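Trade > Bathrooms > People

2/25/22
By Radomir Omerović

The showroom is at the back of the Gesau building, past the tile racks, and you have to ring twice. Ilse Turnetti comes to the door with a mug in one hand and a box cutter in the other. "Mind the plastic," she says. It's slippery, she's right.

She has run Turnetti for 32 years, first with her father, then with a brother who left for the heating side of things, now on her own with a small crew. Bathrooms only. No kitchens, she gets asked every week. They fit, they repair, and in the back room they teach people how to look after what was fitted. That last part is what I came to ask about. Cleaning classes, basically. For hotel staff, for rental managers, sometimes for a couple who just moved in and are scared of the new toilet.

Scared?

"Oh yes. They spend the money, then they read something online and they won't touch it. Or they touch it with everything. Bleach, vinegar, that gritty powder, all on the same morning. I had one man use a wire brush for grills."

What happened to it?

"What do you think happened. Grey lines all the way down. He wanted it under warranty."

She didn't give it to him. She did sell him a new seat.

We talk standing up, because the chairs are under boxes. New stock came in from the importer and it hasn't found a place yet. Toilets wait next to toilets. She likes to keep old and new side by side in the teaching room, an ordinary seat and a smart one, so people can see the job is mostly the same.

"The bowl is a bowl. Water, brush, go under the rim. People think the smart seat means the bowl cleans itself. No. Some of them rinse a bit, fine. You still need the brush."

And how do you use a brush wrong? I ask it half as a joke. She doesn't take it as one.

"Everybody goes round and round in the water. The water is the easy part! The dirt is up here," and she draws a line in the air with the box cutter, which I'd have liked her to put down. "Under the rim, first. Then down the sides. Then the hole at the bottom, push in and out a few times. Lid up, seat up, don't fight with it. Then you leave the brush over the bowl and let it drip before it goes home."

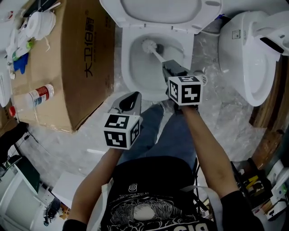

Brush work in the teaching room at Turnetti, with a second toilet standing alongside.

How long should it take?

"3 minutes. If you do it often. If you leave it for a month, it takes the morning and your good mood."

Her rule for hotel people is the brush every day and the proper clean, with the outside and the hinges, 2 times a week. For a family she says weekly is OK, and no lying about it. The hinges are where she gets heated. She calls them the forgotten country. Dust, hair, the rest of it. A cloth wrapped round a finger does the job, she doesn't sell a special tool and doesn't want to.

She does have opinions on products. Jetismont, the descaler they used for years, she went off it in November after the smell got into a customer's towels. Now it's Palma, which comes in a big can and gets decanted at the shop. "Label the bottle. Please. I've opened a cupboard with five bottles and no names on any of them, and the lady says oh, one of those is for the plants."

Which one?

"She didn't know! That's what I am telling you."

Spray or pour?

"Spray on the outside, pour on the inside. Never spray up at a control panel. On the smart seats you put it on the cloth first, then wipe. The panel is electric, it's next to your leg, think a little." Same with the label on the tank, she adds. Don't scrub it off, don't peel it. When something breaks the first thing she asks on the phone is what the label says, and half the callers polished theirs away years ago.

Gloves she is strict about. Paper she is not, she uses toilet paper for the outside of the pan and doesn't care who disapproves. Cheap, there's always some in the room, goes in the bin after. Her father used newspaper.

A delivery driver rings in the middle of this. Twice, as instructed. She signs for something, comes back, has lost her mug. We look for it. It's on a box.

I ask about the floor. Marble pattern tile looks lovely in the catalog and I wonder what it's like to live with.

"It hides a lot. That's good and bad. You don't see the drips, so you don't wipe the drips, and then one day the grout behind the toilet has gone yellow and you're calling me." She covers her floors with plastic sheet whenever units are being moved around, and tells customers to insist on it from any fitter. A toilet base dragged over tile leaves a scratch you'll look at every day, sitting down.

Do fitters mind being told?

"The good ones brought the plastic already."

What about the cartons, I ask, there is a lot of cardboard in here. She keeps the big ones for a while. If a unit has to go back, it travels in its own box or it doesn't travel. Customers throw theirs out the same afternoon and then want a return. "5 days. Keep it 5 days, use the toilet, listen to it fill up, look behind it with a flashlight. Then you can cut up your box."

Cutting up boxes is her favorite part of the week by the way. She says it's the only job in the building that gets smaller as you do it.

The classes run most of the year, small groups, everybody takes a turn with the brush. She won't let anyone just watch. Has anybody refused?

"One manager, from a hotel, very nice shoes. He said he has staff for that. I said then how do you know if it's clean? He stood there. Then he took the brush." She shrugs. "He was bad at it. Round and round in the water, like all of them."

Would she ever go over to kitchens, after all this time? The money is better, her brother keeps telling her.

"My brother sells boilers."

Phone goes again. Somebody's seat won't stop flushing, from what I can hear, and she is already asking them to read her teh label.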